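# About Hosteo

Hosteo is a membership organization for people whose partners work away from home for extended periods. Our members are married, engaged, or in long-term relationships, and many of them manage a household alone for weeks at a time. We provide evening groups, telephone support, and short courses from our office in Plaltness.

The organization began as a Tuesday supper group in a rented room on Derkach Street. It was formed by couples who had found that a departure was seldom the hardest part. The first evening alone, the middle of a long absence, and the days after a return each brought their own strain.
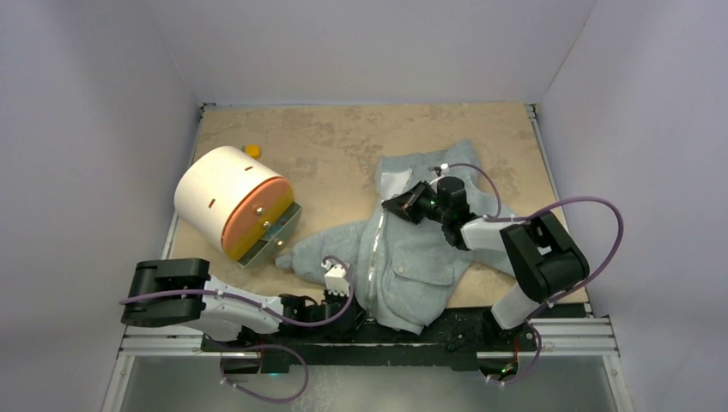
Membership now stands at 500 households. Evening groups are limited to 12 members so that each person has time to speak, and a group stays together for one full season. New groups open every January. Members who join at other times are offered telephone support until a place becomes available.

## What we offer

- **Evening groups.** Held weekly in Plaltness, with a light meal provided. Children are welcome in the adjoining room.
- **The call line.** Open each evening to members. Calls are answered by trained staff and are not recorded.

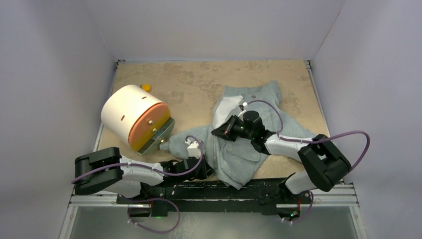 - **Return weekends.** Two-day courses for couples after a long absence, covering household routines, money, and the sharing of decisions.
- **The Stekeo letters.** A quarterly collection of writing by members, mailed to every household and named for the town where it was first printed.

## Our approach

Hosteo does not advise members on whether a partner should accept or leave a position. Our staff help couples agree on practical matters before a departure: when they will call, who should be told of an illness, and what can wait. We regard loneliness during a separation as an ordinary response, and we ask group leaders to treat it as such.
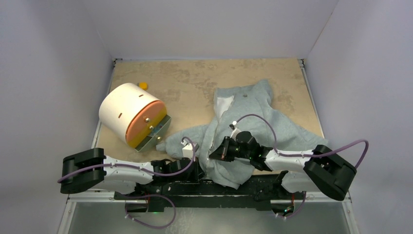 One member wrote to us after her first season: "I used to save up every complaint for the Sunday call. The group got me to write them down first, and most of them were gone by Friday. My husband says the calls are better. I still don't like the evenings, but I have somewhere to go on one of them."

## Membership and fees

The annual fee is $50 per household and covers both partners. Return weekends carry a separate charge of $100 per couple, including meals. Reduced rates are available on written request, and requests are handled in confidence by the membership office. 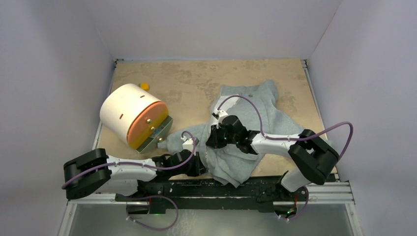 **May I join if my partner does not wish to take part?**

Individual membership is open to either partner, and the other need not attend or register. Only the return weekends require both.

Applications may be made in person or by mail to the Plaltness office. Applicants receive a written reply with the date of the next introductory evening.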